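Ticket 401: Gripper stalls partway through close, reports object held
Project: Gillies (floor pickup arm)
Location: Drillura shared workshop, back bench and carpet area
Opened by: Atieno Mabula
Status: Closed
Severity: Medium

Summary

On a pick from the floor the gripper starts to close, stops early, and the controller sets the "held" flag. The arm then lifts with nothing in the fingers. It happens with cloth only. Blocks, cups and the foam test cube all pick normally.

Setup

Arm is the home-built one, Vamance servo on the gripper, two long printed fingers on a parallel linkage. Wrist camera is fixed to the gripper body. Controller board is a Clongate, firmware unchanged since May. Supply is the shared bench unit. Grip detection is by motor current: if current goes over the threshold for 3 consecutive samples, the controller assumes contact and stops the close.

Entry 1

Ran the floor pick routine on a cotton dish towel. Failed. Ran it again with the towel folded over twice. Failed the same way. Logged finger position at the moment of the stop: 92 on the encoder scale, where fully closed is 124. The fingers should not be touching anything solid at 92.

Entry 2

Suspected the current threshold. Raised it one step and the false stops became less frequent but did not go away. Raised it again and the gripper dented the foam cube, so I put it back to the original value. Whatever is causing the current rise is real load and the threshold is doing its job.

Entry 3

Closed the gripper in the air, arm raised, nothing between the fingers. No stops over a long run. Closed it with the fingertips pressed lightly on the bare bench. No stops. Closed it with the fingertips pressed on carpet. Stopped early, same encoder range as the cloth failures.

So cloth was a red herring, or half of one. The blocks and cups are tall enough that the arm grabs them well above the floor. Cloth lies flat, the routine goes lower to reach it, and the tips drag on the carpet as they come together.

Entry 4

Checked the approach height. The routine takes floor level from a calibration I did on the bench, then subtracts a fixed offset for the drop. The carpet was added to that corner afterward and the offset was never updated. Measured the pile with calipers and corrected the value in the config file.

Result: better, still not clean. The stop still shows up when the arm is working near the wall. It does not show up in the middle of the carpet.

Entry 5

Near the wall the arm is close to full reach and the wrist tilts forward, so the fingers come in at a slant and one tip lands before the other. I had been treating the tip height as a single number. Added a tilt correction that uses the lower of the two tips as the reference. Switched the test item from the towel to the red and white garment, which is bulkier and gives the wrist camera better contrast against the gray carpet.

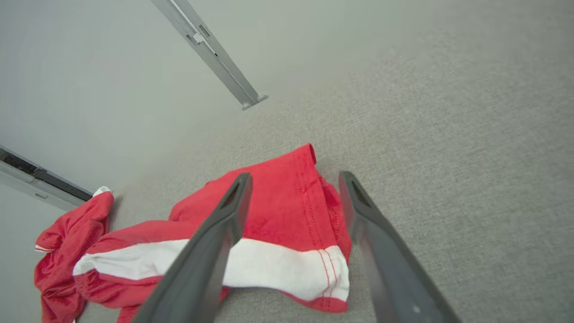
With the correction in, the approach height follows the wrist angle and the lower tip no longer digs into the pile. Current trace during the close is flat until the fingers have cloth between them, then climbs the way it does with the foam cube. Encoder position at the stop now varies with how much fabric is gathered - that is expected and I am not going to chase it.

Entry 6

Added a second check after the lift. The controller gives the gripper a short extra squeeze once the arm is clear of the floor. If the fingers travel all the way to 124, the held flag is cleared and the pick is retried. This should have been there from the start.

Resolution

Floor offset corrected for carpet. Tilt correction added to the approach. Post-lift squeeze check added. Current threshold left at the original value. Closed 18th February.

Open items

- Floor level is still a typed-in number. Anyone who moves the arm to another surface needs to redo the calibration on that surface.
- The retry has no limit. Will open a separate ticket.
- Old config is saved next to the new one with the ticket number in the file name. Please do not delete it yet.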